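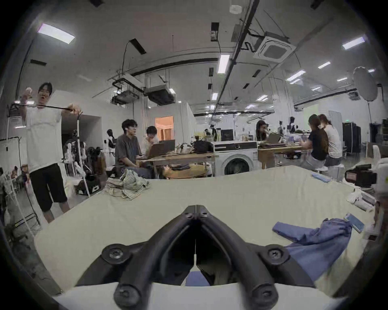
The folding table, with the checked thing and the jeans-type thing still on it

Cream cloth on a folding table: keep it or ditch it?

Posted by Oratile Potgieter

Hi all! We share one big room with a bunch of laptop people, and the laundry corner is basically a washing machine plus a table with a pale cream cloth spread over it. I do the folding there in the evenings and I can't get a neat stack to save my life. The cloth wrinkles, whatever I'm folding slides along with it, and then I'm chasing a sleeve across the table. Denim is fine, it just sits there. It's the thin stuff that gets me. 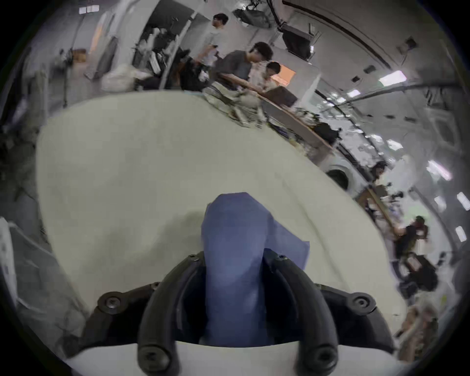 Blue cloth is the worst for it, by the way, because any bit of lint off the cream sheet shows up right away. I've tried pulling the cover tight and it's loose again by 4. Should I clip it, swap it for something else, or fold on the bare table? I'd like to keep it if I can (it was a present from my aunt, long story).

Sizwe Mabaso

Keep it! You just need something grippy under it. I had the same trouble with an old bedsheet on my table, and what fixed it was one of those rubbery rug pads, cut a little smaller than the tabletop so it doesn't peek out. Mine is a Vadonel and I paid 69 for it, which felt like a lot for a rug pad, but it's been on there since November and hasn't budged. Then lay the cloth on top and smooth it from the middle out. Tablecloth clips work too, only I kept catching my sleeves on them.

For the lint, wash the cloth by itself a couple of times and shake it outside before it goes back on. And fold the thin things in half on your chest first, then put them down for the last two folds. Way less sliding! Crumpled checked shirts I give a good snap in the air before they go anywhere near the table.

rakia_477

bare table. wipe it down first. done

Oratile Potgieter

Thanks Sizwe, going to look for a pad this weekend! Rakia, I did try the bare table once and picked up a snag in a good top, so I'd have to sand it first. Does the pad leave marks on wood, does anyone know?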